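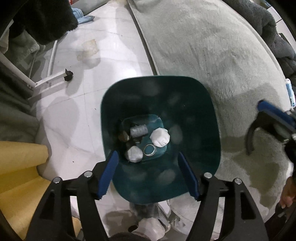
We get our rubbish collected once a fortnight now instead of weekly. The change came in on 13th February and the leaflet from the council was two lines long, so I've been writing down what I found out. Short thread.

Bins go out by 6 in the morning. The lorry used to reach us after lunch. It now starts at the Skivovdale end of the estate, so if you're near the top road you'll be first.

Paper and card still go in the blue sack. Shredded paper doesn't. Put it in a paper bag, fold the top over and leave it next to the sack.

If you want a larger wheelie bin you have to have five or more people in the house. The form is on the council site under "changes", not under "bins". Mine took 90 minutes on the phone before someone told me that.

Kwabena Amissah at number 94 asked about nappies. There's a separate collection, weekly, purple bags. You have to sign up and the bags come by post.

Food caddies are still weekly. Liners are free from the library desk, one roll per household. They had run out when I went in but expect more in March.

Missed collection: report it after 4pm the same day. Before that the website won't let you.

Flats at Munine Court have a different rota because of the shared store. I don't have the dates for those. If anyone does, reply and I'll add them.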